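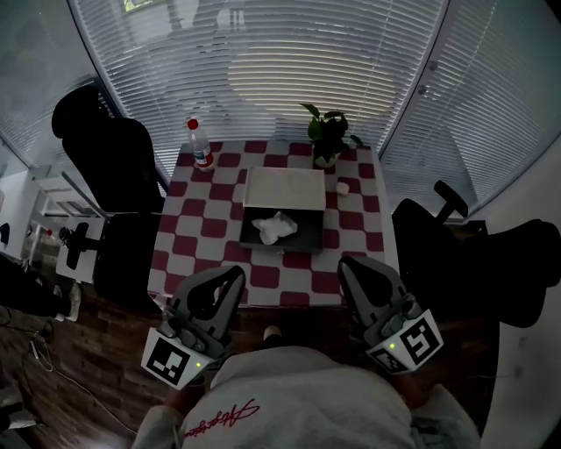 Tuva_A
Bonjour, je cherche un avis pour emballer des petits cadeaux, des tasses à expresso surtout, dans des boîtes rigides à couvercle séparé. Il m'en reste 18 à préparer. Ma boîte est gris foncé, peu profonde, avec un couvercle blanc, et pour l'instant j'ai juste mis une feuille de papier de soie blanc froissée au fond. Le couvercle est posé derrière, sur la nappe à carreaux. Vous mettez une feuille ou deux ?

sixten.f
Deux. Une froissée dessous, une à plat par-dessus.

MajBritt
Pas d'accord. Dans une boîte peu profonde, deux feuilles et le couvercle remonte. J'en ai fait presque 300 en janvier pour la boutique, toujours avec une seule.
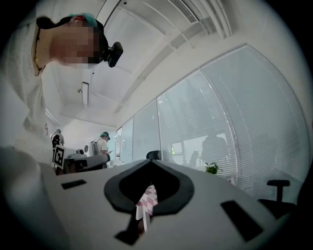 Tuva_A
Merci. J'ai aussi des chutes de tissu à carreaux et je pensais en nouer une bande autour de la boîte fermée. Ça tient, ou ça glisse ?

sixten.f
Le coton glisse sur le carton lisse. Un point de colle dessous.

MajBritt
La colle, non, ça marque le carton. Fais un nœud plat bien serré et coupe les bouts à 6 cm.

Tuva_A
Je vais essayer le nœud d'abord. Pour le papier, une seule feuille.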